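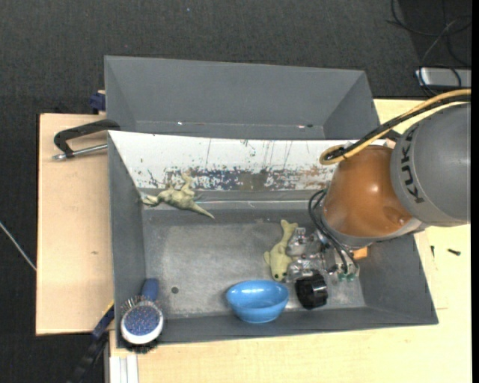

By Dela Kwofie

Figure 1. Robot arm with its gripper at an open gray bin.

3. What I counted, and how

I spent most of a winter watching faceoffs, and I'd like to explain what I ended up calling a win before I get to any of the results, as that one choice changes nearly everything that comes after it.

The official scorers in the Brunton league give the win to whichever team touches the puck first under control. Fine, but anybody who has played center knows how slippery that gets. You pull the puck back clean, your defenseman bobbles it at the blue line, their winger is on top of him, and now the puck is going the other way. On the score sheet you won. On the bench your coach is giving you a look! I wanted a number that would side with the coach a little more often, so I borrowed the idea of a "held" win from Väisänen: the team that wins the draw has to still have the puck three seconds later, or have shot it, or have put it somewhere on purpose (a dump-in counts if a teammate is chasing it, and a rim around the boards to an empty corner doesn't).

Three seconds sounds short. Sit with a stopwatch and it feels like forever. I tried two seconds first and hardly anything changed hands in that time, and at five I was really measuring breakouts, so three it is. If you'd like to argue for four, I wouldn't put up much of a fight.

All the games came from the Anditz rink, which has a camera high on the center line and another behind each net. I coded everything in Nosow, a plain little tagging program that lets you assign a key to each event and not much else. The full set is 2,785 draws. Of those I threw out 233, mostly ones where the linesman blew it dead and dropped again, plus a batch where a body was parked between the camera and the dot and I simply couldn't tell who had it. I went back and forth on that second group. You could guess from where the skaters were leaning, and I'm usually a decent guesser, but then I'd be studying my own guesses.

Each draw got a zone, a side, the hand each center shoots from, the manpower situation, and the score at the time. I also wrote down whether the center had just come over the boards or had been out for the previous whistle. That one I added late, after my first 900 draws, when I kept noticing tired centers tying up the other guy's stick and waiting for a winger to come help. So I went back to the beginning and did those 900 over. It was a long week, but I caught a few mistakes of my own along the way (I'd been mixing up left and right on the far-end dots, mostly late at night).

The handedness coding needs a word too. A center on his strong side can sweep the puck back on his backhand, and that's the classic draw everyone teaches. I marked a draw as strong side when that backhand sweep would carry the puck toward the boards. At the center dot there are no near boards to speak of, so those draws get left out of anything to do with side. Players who switched grip and went forehand kept their listed hand. I'm sure somebody will want that split out, and the tags are there to do it.

How much should you trust one person's tagging? Fair question. I asked a former teammate to code a stretch of games without seeing my tags. We agreed easily on zone and side and on the plain first-touch win. Where we parted ways was the held win, and nearly always over the same play, a puck squirting loose along the half wall with two players digging at it. My rule now is that a puck in a board battle belongs to neither team, and if the three seconds run out during the battle, the draw is scored as even. He thinks that's too generous to the losing side. We've left it there.

One last thing about sample size. With better than 2,000 draws left, the league-wide comparisons are on solid ice, but the individual numbers aren't. A second-line center who takes a handful of draws a night can look like a wizard for a month and ordinary by spring, so in Section 4 I group players by role and leave single-player rankings to the appendix.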